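The Quiet Return of the Plain Block

Friday, November 26, 2021

There is a drawer in my house, the wide one under the window, that used to hold tablecloths and now holds blocks. I didn't plan it that way. One spring we had a bag of foam shapes left over from a rainy week, and by the end of May the tablecloths had moved to the hall closet and the drawer wouldn't shut. If you have small children, or grandchildren who come for the weekend and stay until Tuesday, I suspect you have a drawer like it.

So when I started asking toy shops and play groups what they were getting out most often this year, I was pleased (and a little relieved) to hear the same answer over and over. Blocks. Plain ones, in plain colors and plain shapes, with no batteries and no story printed on the side. The toy library in Butthorpe keeps 400 toys on its shelves, and the ones with the longest waiting list are the simplest building sets in the place. Over in Venwood, a play group that meets on 13 tables in a church hall has gone back to putting out a few pieces at a time on a clear white surface, and the parents I met there swear by it.

I can see why. Put a whole bin of blocks in front of a three-year-old and you get a lovely crash and then a child lying in the middle of it. Put out a handful, well spaced, and something slower begins. The shapes get picked up and turned over. Somebody notices that one of them has ridges, and then a fingernail has to be run along the ridges for quite a while – it makes a small zipping noise, if you haven't tried it.

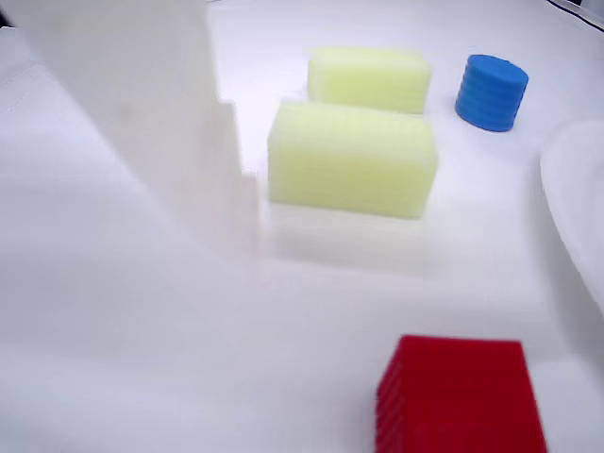
Plain colors and ridged sides: yellow-green foam blocks with a blue cylinder and a red foam cube.

Foam is where I would begin with the very young. It is light, it is kind to bare feet at six in the morning, and when a tower comes down during somebody's nap you won't hear a thing. Cylinders are the great favorite in our house, because they can be a drum or a cake or a well for a toy sheep to fall into. The drawback is that foam gets nibbled. Ours has tooth marks of several sizes, and I've grown fond of them.

Then, sooner or later, comes the brick with studs. A stud changes everything, because a thing that has been built now stays built and can be carried proudly to the kitchen to be admired. Many children start by making a cube, as solid as they can manage, and I have always found that rather touching. You would think they'd want a castle! But a good square lump in one color, bumpy all over and satisfying to hold, seems to be enough for a long time.
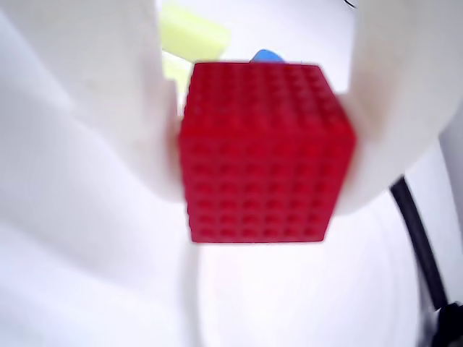 A red cube of LEGO-style bricks, its faces covered in rows of studs.

Storage is the part I get the most letters about. My own advice is to keep foam and bricks apart, as small bricks have a way of pressing dents into the foam, and to use shallow trays instead of one deep box. I paid 100 for a secondhand chest with flat drawers and have never regretted it, though my back did on the day we carried it in. Foam can be wiped with a damp cloth and a drop of dish soap, then left on a towel overnight. Bricks go into a mesh bag and get swished around in a sink of warm water.

And do leave a few pieces out on the table when you tidy up in the evening. They'll be the first thing anyone reaches for at breakfast.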